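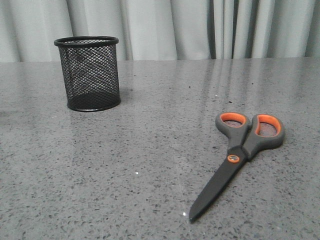 그림 3-1. 철망 연필꽂이와 가위

3장. 상판 위 문구 자리 잡기

Rurstead 공용 작업실 316호를 처음 쓰시는 분들을 위해 제가 쓰는 순서를 그대로 적어 봤어요. 2장까지 따라오셨다면 조명 스위치랑 콘센트 위치는 이미 아실 테니 바로 문구로 넘어갈게요. 가위 하나, 형광펜 한 자루 두는 일에 무슨 설명서냐 싶으시죠? 저도 그랬는데, 가위 찾느라 서랍을 세 번씩 뒤지고 나면 생각이 달라집니다!

시작하기 전에
마른 천 한 장, 젖은 천 한 장을 챙겨 주세요. 세제는 중성으로요. 식초 섞은 물이나 거친 수세미는 상판에 쓰지 마시고요.

1. 상판 위 물건을 전부 한쪽으로 옮깁니다. 컵이나 물병은 아예 바닥으로 내려 두세요.

2. 젖은 천으로 안쪽에서 앞쪽으로 닦고, 마른 천으로 한 번 더 훔칩니다. 회색 바탕에 자잘한 점무늬가 있는 상판이라 연필 가루나 지우개 가루가 무늬에 묻혀서 눈에 잘 안 띄어요. 저는 눈보다 손바닥을 믿습니다. 쓱 쓸어 봐서 까슬하면 다시 닦아요.

3. 광택이 있는 면이니 창 쪽에서 고개를 낮추고 비스듬히 한번 봐 주세요. 물자국은 이렇게 봐야 보이더라고요. 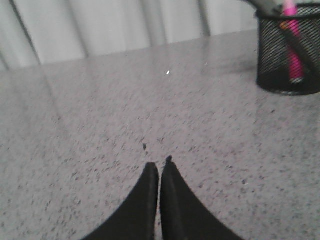
상판에 잉크가 묻으면 어떻게 하나요?
중성세제를 묻힌 부드러운 천을 자국 위에 1분쯤 얹어 두었다가 살살 닦아 내고 물걸레로 마무리하세요.

4. 연필꽂이를 상판 왼쪽, 커튼에서 17cm 떨어진 곳에 세웁니다. 저는 오른손잡이라 오른쪽을 종이 펴는 자리로 비워 두는데, 왼손잡이시면 반대로 놓으셔도 돼요. 다만 커튼에 바짝 붙이지는 마세요. 커튼 걷을 때 천에 걸려서 같이 넘어갑니다(제가 두 번 넘어뜨렸어요).

5. 밑면을 한번 만져 보고 끈적한 게 묻어 있으면 닦아서 올려놓습니다. 상판 위에서 질질 끌지 말고 들어서 옮기시고요.

6. 가위는 날을 완전히 다문 다음, 날이 아래로 가게 꽂습니다. 주황색 안감이 있는 손잡이 두 짝이 위로 올라오면 맞게 꽂으신 거예요.

주의: 날을 벌린 채로 꽂지 마세요. 철망 구멍에 날 끝이 걸리면 뺄 때 꽂이까지 딸려 올라옵니다. 가위를 남에게 건넬 때도 날 쪽을 쥐고 손잡이를 내밀어 주세요.

7. 분홍 형광펜은 뚜껑을 딸깍 소리 나게 닫고, 뚜껑이 위로 오게 해서 가위 옆에 꽂습니다. 눕혀 두시는 분들도 있는데 제 경험으로는 굴러가다가 상판 뒤로 빠져요. 그걸 자로 긁어 꺼내는 게 얼마나 귀찮은지 모릅니다.

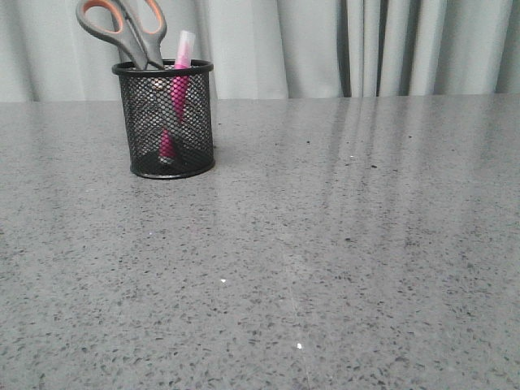

Rafail Liapis 님은 이 대목을 읽고, 자기는 가위를 먼저 꽂으면 손잡이가 자꾸 기울어서 펜부터 넣고 가위를 나중에 넣는다고 하셨어요. 그렇게 하니 펜도 덜 움직이고 가위를 꺼낼 때 같이 튀어 오르는 일이 줄었다고요.

저도 며칠 따라 해 봤는데 괜찮았어요. 6번과 7번은 순서를 바꾸셔도 됩니다. 중요한 건 꽂이 하나에 너무 많이 욱여넣지 않는 것! 펜이 늘어나면 서랍에 있는 Bredthorpe 칸막이 상자(보관 번호 1021)를 쓰세요. 자도 거기 넣으시면 되고요.

참고: 칼이나 송곳은 꽂이에 넣지 않습니다. 철망 사이로 끝이 삐져나올 수 있어서 저는 뚜껑 있는 통에 따로 둡니다.

8. 마지막으로 주변을 정리합니다. 커튼 주름은 위에서 아래로 손으로 한 번 훑어 주면 얌전해져요. 커튼 옆 벽에 흰 배관이 내려와 있으니 천 끝이 그 뒤로 끼지 않게 살짝 빼 주시고, 배관에 고리나 집게는 걸지 마세요. 배관을 벽에 잡아 주는 클립도 건드리지 않습니다. 예전에 쓰던 작업실에서 누가 앞치마를 걸었다가 클립이 빠져서 한참 고생했거든요.

9. 벽 수납장 문이 끝까지 닫혔는지 손끝으로 눌러 확인합니다.
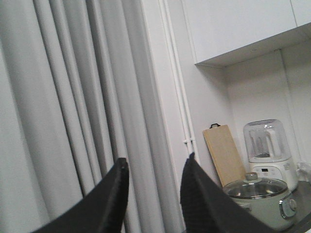
그림 3-4. 커튼 옆 벽의 배관과 수납장

정리가 잘 안 될 때

연필꽂이가 흔들린다: 밑에 종잇조각이나 지우개 가루가 끼었는지 보세요. 그래도 흔들리면 바닥 테두리가 휜 거니까 Irkport 비품 창구에 2558번으로 교체를 신청하시면 됩니다.

가위가 뻑뻑하다: 테이프 끈끈이가 날에 붙었을 가능성이 커요. 마른 천에 알코올을 조금 묻혀 날 바깥쪽에서 손잡이 반대 방향으로 닦아 주세요. 손 조심하시고요.

형광펜이 흐리다: 뚜껑을 닫아 두고 하룻밤 지나서 다시 써 보세요. 그래도 흐리면 새것으로 바꿀 때입니다.

서랍 칸 나누는 법은 4장에 적어 두었어요.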